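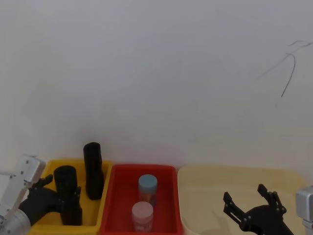
July, 7:40 am. Dye batch 3, indigo vat plus the two madder pots. Vat smells right this morning, coppery scum on top, liquid underneath yellow-green when I pulled a spoonful up in the glass. Left the lid off maybe too long last night while talking to Azlan about the wool order so I gave it a half dose of fructose and a pinch more lime and closed it up. Sorting by bin from now on – yellow bin is for undyed skeins scoured and ready, red bin for mordanted, the beige one is for anything that needs redoing. Please stick to it. I spent twenty minutes yesterday trying to work out which of the Skustow skeins had alum in them and in the end I re-mordanted the lot.

Scour notes. Skustow wool (the greasy one) 500 g dry weight, took two scours, second water still a bit gray so probably wants a third next time. Utden yarn came much cleaner, one scour and done. Don't use the lavender soap again, leaves something behind that the madder hates. Blotches.

Mordant: alum at 15 percent, cream of tartar at 6, heated slow to just under a simmer, held one hour, cooled in the pot overnight. Thermometer reads low by three degrees against the kitchen one, wrote it on masking tape on the handle.

Madder pot A – 236 g ground root, tap water. Pot B same root, same weight, tap water with a spoon of chalk. Wanted to see if the chalk does anything with our water, which is already pretty hard. Held both under 150 F, at least that was the plan. Pot A crept up while I was on the phone and sat at 165 for I don't know how long. Color went toward brick. Not ugly, just not what I wanted. Pot B is a proper red, deeper than last time, slight blue lean when it's in shade. So can't really say it's the chalk, could just be the heat. Have to run A again.

10:15. First dips in the indigo. Utden skeins, wetted out well, squeezed, in for three minutes, out, air for fifteen. Came up green and turned in front of me, lovely even blue, no streaks except on one skein where the tie was too tight. Figure-eight ties only and LOOSE. I keep writing this.

Second dip same timing. Third dip went patchy, vat was tired by then, the surface had lost its shine and the liquid was looking more blue than green. Stopped. Warmed it back up to 105 F, stirred gently round the edge, lid on, leave till after lunch.

Azlan Mandagi tried the Skonico cotton in the same vat, one short dip. Much paler than the wool which we expected but it rubbed off on his hands after rinsing. Either the vat was too alkaline or he rinsed too soon. He says neither. He's going to redo it with a longer airing, overnight, then soap.

2:30 pm. Vat back. Bubbles clumping in the middle again, good bronze. Put the patchy skeins through a fourth dip and they've mostly evened out. There's one I'm not happy with and it can be overdyed with the leftover madder for a purple-ish brown, why not.

Exhaust bath from pot B: threw in a small hank of Utden, no extra root, left it for two hours. Got a soft coral. Honestly prefer it to the main one?? Save the bath, there is another round in it. Covered with a plate in the cold corner, LABELED.

Order for the Mladenović shawls wants 700 g of the mid blue, all matching. I don't trust myself to match across two vats so it needs to be one session, one vat, skeins rotated between dips. Means making the bigger vat fresh the day before. Need more lime, we're down to the bottom of the jar. Also ph strips, the ones in the drawer got damp and all read the same.

To do
– rerun pot A, stand next to it this time
– wash test on yesterday's blues, warm water, wool soap, see what bleeds
– light test cards in the south window, half covered with foil
– swatches in the book before the tags fall off
– ask Azlan where the long tongs went

5:50. Rinsed everything twice with a splash of vinegar in the second rinse for the blues. Hung. Pot A skeins look more orange now they're drip drying, will look agian in the morning.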